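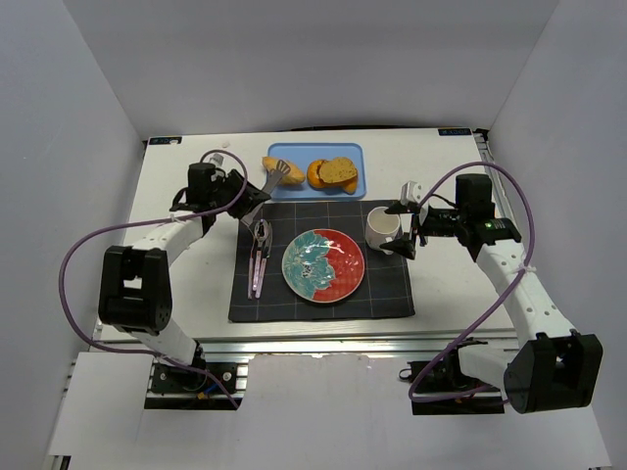
Fiorella Caputo's third novel, Trurach, runs just over 200 pages and covers a single August in a border town where the ferry has stopped. The first 60 pages are slow. Caputo introduces the harbor office, the two hotels and a long quarrel over mooring fees, and I put the book down twice before the missing ledger turned up.

After that it moves. Ines Russo, the clerk sent to close the office, is a good narrator - dry, tired, often wrong about people. Her scenes with the pilot's widow are the best in the book.

The mystery itself is thin. I guessed who had the ledger well before Russo did, and the chapter set in Plarnberg could go without much loss.

Eustaquio Nava's Sulthorpe is the better plotted of this month's two. It is a country house story told by the surveyor who comes to value the place, and Nava plays fair with his clues. The prose is flat in spots, and the dinner conversations all sound like the same person talking. I still finished it on a Monday night, well past one, and went back to check the surveyor's first visit. The clue about the cellar door is there, in the second paragraph.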